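Corners: a small gallery of side tables and what ends up on them

Home – Galleries – Rooms and furniture – Corners

I have been photographing the corners of rooms since last December, which is the sort of hobby you take up when it is too wet for hills. Other people collect lighthouses. A lighthouse knows it is going to be photographed and has dressed for it. A corner with a side table in it has made no effort at all.

The rules, such as they are: the table must be small, it must be in or near a corner, and nothing may be moved, dusted or improved before the shutter goes. I broke the last one once, over a banana skin, and the picture was worse for it. Most of these tables have been in rented cottages, guest lounges and the sort of small hotel where breakfast stops at nine and they mean it. I keep notes as I go, and the notes have grown longer than a gallery page strictly needs, so there is a fair bit of reading here for very little furniture.

The big set from the spring (the nests of tables, the one with the brass tray, all the Forgate pictures) has gone to its own page, where it can be avoided more easily.

Round table, telephone

I like a round table in a corner because it is the wrong shape for the job. A square one would sit flush against the wall and the sofa and get on with things. A round one leaves a sliver of floor behind it where pens go, and in my experience one sock. People buy them anyway, and I would too. You can walk past a round table in the dark and keep your shins.

The raised rim is the feature I have come to look for. My aunt called it a gallery and held that any table without one was just a shelf with ambitions. It stops a pencil rolling off, and it makes wiping the crumbs away almost impossible, so you end up chasing them round and round with a cloth like a very slow roulette wheel. Light oak forgives more of this than dark wood does. On dark wood you can read the last three weeks in rings.
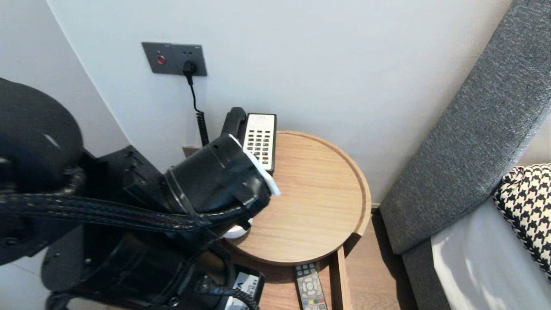
A corded telephone changes a table's standing in the house. Without one it is somewhere to put your tea. With one it becomes a place where you sit up slightly straighter. This phone is black and white and has its keypad set into a white faceplate, with the coiled cord going off down the back of the table, and I was absurdly pleased to meet it. I grew up with a telephone on a table in the hall, beside a chair nobody could have been comfortable in, which I now think was deliberate and kept the bills down.

Coiled cords deserve a word. Every one I have ever known began life as a neat spring and finished up as a knot with a handset at each end of the argument. My brother could walk ours as far as the third stair and shut a door on it, and believed that this gave him privacy. You could hear him perfectly well, and we did, for most of 1983.

The wall plate is dark grey with a round red button on it, next to the socket where the plug goes. I did not press the button. I want that noted, as I am a person who presses buttons, and I once stopped a lift in Galway for most of an hour.

Down below, the remotes

The lower shelf is where the truth of any side table is kept. The top is for visitors. In this case it holds a remote control, grey, with the four coloured keys near the bottom – red, green, yellow and blue – that have been on every remote I have owned and which I have used, in total, twice. Both times by sitting on them. The red one brought up something about the weather. I never got back to the film.

Further along the shelf is a second thing much like a remote, wearing a white label. I am strongly in favour of labels. In the cottage at Te Moana (its own page, and very windy) there were four remotes in a bowl, none of them marked, and it took two adults an entire evening to establish that one of them belonged to the garage. A label says that somebody has been through this before you and would like to spare you the worst.

I have a theory that remotes migrate downwards. They start on the arm of the sofa, spend a season on the table top, and settle at last on the lower shelf, where they can be reached only by a person already lying on the floor. A grey sofa right beside the table helps them along. Grey upholstery will hide a grey remote for as long as you like. I lost one for a week on a sofa that size, in plain sight, and bought a replacement.

Notes from the comments book

The gallery was shown on the landing of our library for a month, with a book for remarks. A few of the remarks were about the pictures.

Deirdre Mac an tSaoi wrote a page and a half on the oak, most of it about grain, and told me I had been calling the rim by the wrong name. She says it is a lip. My aunt is no longer available to defend herself, so I am leaving it as a gallery out of family loyalty. Deirdre also wants it known that a leg coming up through a cut in the edge of the top is a perfectly respectable way to build a table and that I should stop referring to it in conversation as "the bite". I shall try.

A man who signed himself only as Carkar asked what the table would fetch. I have no idea. He asked again on the next page, in capitals.

One visitor felt there should be a lamp. I understand this. A lamp is what most people put in a corner, and then the lamp needs a flex, and the flex needs an extension lead, and before long you have a table that can never be moved again as long as you live. A telephone is nearly as bad, mind you. The cord has to reach the wall, the table has to stay near the cord, and the sofa then has to be arranged around the pair of them. Whole sitting rooms have been laid out on the orders of a socket.

And somebody, in green ink, wrote "why". It is the entry I think about most.

If you have a corner

I am always after more of them. What I like best:

Tables that are slightly too small for what is on them.
Tables inherited from someone with firmer opinions than yours.
Anything with a telephone, plugged in or otherwise.
A lower shelf in its natural state. Please don't tidy. I can tell, and so can everyone else; a tidied shelf has a startled look.

I am less keen on tables with a single large book on them at an angle. I know you don't read it. I have one myself, on the harbours of Portugal, and it has been open at the same harbour since we moved in.

Send pictures through the contact page, with a note of which room it is and what the table is supposed to be for. If the two don't agree, so much the better. I answer everything in the end, though the ones that arrive with an essay get answered more slowly, as I have to go and make tea first and find somewhere to put it down.

Prints

A few people have asked, and yes, there are prints, done on a matt paper by Nemia, who were very patient with me about the greys. The first batch of 21 has gone, largely to relations. There will be another when I have found somewhere to keep it. At present the spare envelopes are on my own side table, on the lower shelf, under the remote.

Next in this gallery: Hall tables, and the post that lives on them
Previous: Window sills with too many plants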